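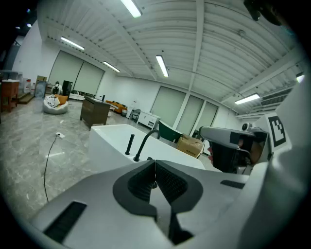
*View from the left-hand gripper, showroom floor, fingertips closed.*

Datasets > Skurkine > Household > README

# Skurkine Household: bathroom and living area set

Hi, and thanks for looking! I'm Maricica Lungu, and I put this card together with Smaranda Moldovan, who wrote the export scripts and will tell you so if you break them. Skurkine is our collection of hand-held gripper demonstrations for training manipulation policies. The household part was recorded in Jellville, in a big open hall with bathtubs, an island with a faucet, a sofa and plenty of other furniture standing about (great for variety, a bit less great for echo if you ever listen to the audio, which we don't ship anyway).

## What you get

- 1,762 demonstrations, each with a left and a right gripper stream
- 30 tasks, each with a short written instruction
- gripper opening and pose for every time step
- train, val and test splits, made by task and session

Everything was recorded by people holding a gripper in each hand. The cameras ride on the grippers, so you get a very wide, round view with black corners, and the fingertips sit low in the middle. When the hands come close together you'll see the other gripper too, along with its square marker. We left all of that in. Please don't crop it out before you've tried training with it — our policies got worse on two-handed tasks when we did.

## Tasks

Mostly small things: pick up a cloth, fold it once, put a cushion back on a seat, turn a faucet lever, close box flaps, pass something from one hand to the other. The full list is in `tasks.csv`. The instructions are written the way we'd say them out loud, so "pop the cushion back" appears more often than it should. Smaranda wants to normalize the wording in the next version. I'm resisting.

## Loading

Unpack the archive, then run:

 python load_skurkine.py --root ./household --split train

Frames come out at 30 per second. If your poses look mirrored, you've got an old copy of the Gullow reader, and updating it fixes the problem. I lost a whole afternoon to that one!

## Things to know before you train

Lighting changes a lot near the windows. The blinds stay down in most sessions but there's still glare on the shiny floor, and a few of our early models were weirdly fond of it. Other people wander through the background as well, so if you use motion for segmentation, mask them first.

We threw out any demonstration where tracking dropped for longer than 3 seconds. Shorter drops are filled in and flagged in the `interp` column — filter on it if you're picky. Failed grasps with a retry are kept and tagged `retry`. I like them, they teach recovery, but leave them out if you want clean runs.

## Changes

The January release fixed the swapped left/right labels in the faucet tasks. Workneh, our kitchen set, has its own card and uses the same column names.

Found something odd? Open an issue with the episode number and I'll take a look, usually in the evening.

We use cookies to remember your download settings. Accept | Manage preferences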